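The Everyday Pleasure of a Good Pour

A case for the scuffed old bottle, the plain plastic cup and the drink you pour for yourself at four in the afternoon

I own a cabinet full of drinkware and I use two things from it. One is a cream-colored insulated bottle with a fat middle and a metal neck, the kind your aunt might have carried to the beach. The other is a plastic cup. I have glasses, I have mugs with handles shaped like cats, I have a travel tumbler with a lid so complicated it came with a leaflet. None of them get touched from one month to the next, and I've stopped feeling bad about it!

What I love is the pairing. A bottle you drink straight from is fine for the gym or the car, but a bottle you pour from turns a drink into a small event. You sit down. You set out the cup. You decide how much you want, and you can go back for more without getting up. It's what a teapot does, or a pitcher of lemonade on a porch, scaled down to one person at a table. 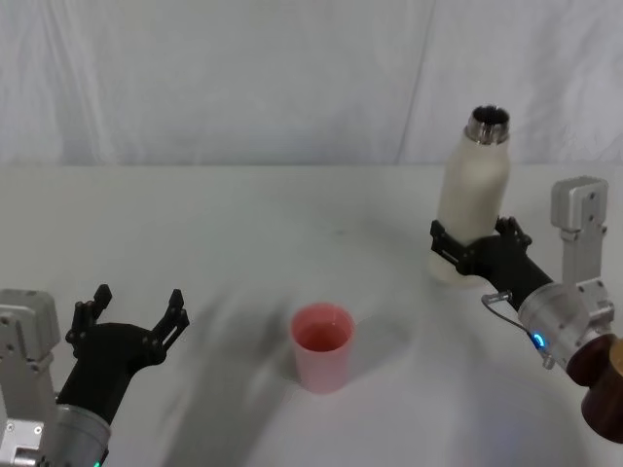

Mamta Uniyal wrote in after our February issue to say that she had gone back to pouring after years of swigging, and that the difference was mostly in how long she stayed in her chair. She drinks barley tea, cold, and she finds that a small cup makes a bottle last the whole afternoon. Her one complaint was with cups that are too light and go over when you reach for the stapler.

She has a point about the light ones. I look for a tumbler that is a little wider at the rim than at the base, because it's easy to aim for and it stacks, but the base still needs some width to it. Thin straight-sided cups look elegant in a store and then spend their lives on the floor. And color matters more than I expected. Pink is wonderful with water, lemonade or anything red, and terrible with coffee with milk, which comes out looking like something from a paint tray.

What to look for in the bottle

Start with the neck. A narrow neck gives a tidy stream but takes forever to empty and is a pain to scrub. A very wide one will take ice cubes and then drop all of them into your cup at once, with a splash that reaches your sleeve. I like an opening I can get two fingers into, with a metal collar and threads on the outside, so the cap goes over the top and there's no groove inside to catch old tea.

Then think about shape. I tried three for this piece. The Jorkico was a straight cylinder, very handsome, and slippery the minute my hands were damp. The Dirano had a handle, which I wanted to love, but the handle sat so high that the whole thing felt heavy at the bottom when I tipped it. The Kováčik was the curvy one, and it won by a mile. A bottle that swells out and comes back in gives your hand somewhere to stop, and you always know by feel which part you're holding — even half asleep, even with the lights off.

Last comes the finish. People fret about scratches on a pale bottle, and I'd like to talk them out of it. Fine dark lines and specks turn up on any light coating that gets carried around with keys and pens. They don't change the taste of anything, and after a while you stop seeing them. What I would check is the rim of the coating right under the metal, where little nicks tend to start. A tiny one is nothing. If it's flaking, keep an eye on it and keep it away from the dishwasher. 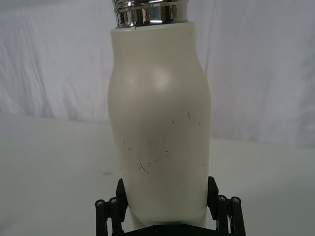 How to pour without a puddle

There is a knack to it, and it took me an embarrassing number of wet tablecloths to get it. Put the cup down first and leave it down. Holding a cup in the air while you pour into it feels natural, but then you have two moving things to line up.

Hold the bottle low, toward the base, once it's light enough to manage that way. With a full one, keep your hand nearer the middle. Bring the mouth right over the cup, close to the rim, and only then tip. Most spills come from starting the tilt too early, on the way over. Go slowly for the first second, since a full bottle needs to pull in air before it settles, and that's when it gulps.

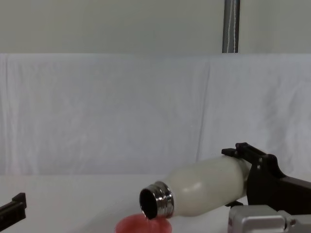 Should the neck rest on the rim of the cup?

Hold it just clear. Metal leaning on a light plastic cup can push it over, and a small gap lets you see the level rising.

To stop, bring the bottle up with one decided movement. A slow, apologetic finish is what sends the last trickle down the outside of the neck and around your thumb. If you have a dribbler, wipe the threads dry before the cap goes back on — it helps the seal, too.

Keeping it sweet

My routine is dull and it works. Hot water and a drop of dish soap, a long brush, a good rinse, and then the bottle stands open overnight. I never put the cap on a damp bottle for storage. For tea stains I use a spoonful of baking soda in hot water and leave it for an hour or so while I do something more interesting. The collar gets an old toothbrush around the threads, which is where sugar from juice likes to hide.

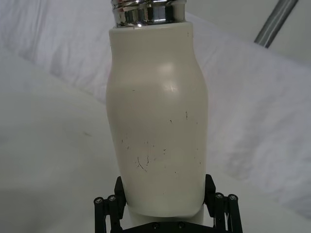
The outside needs even less. A soft cloth, warm water, and no scouring pads at all, because a pad will dull a matte coating long before it lifts a mark. Some specks wipe away and turn out to be plain dirt. The rest stay put, and they're welcome to.

I did have a brief flirtation with the Cerero, a glass carafe with a cork stopper, which arrived the week I was finishing this. It's beautiful on a table. It also holds about as much as a flower vase and gets warm by lunch, so it now has tulips in it. The cream bottle is back next to my keyboard, the cup beside it, and I'm on my second pour of iced hibiscus.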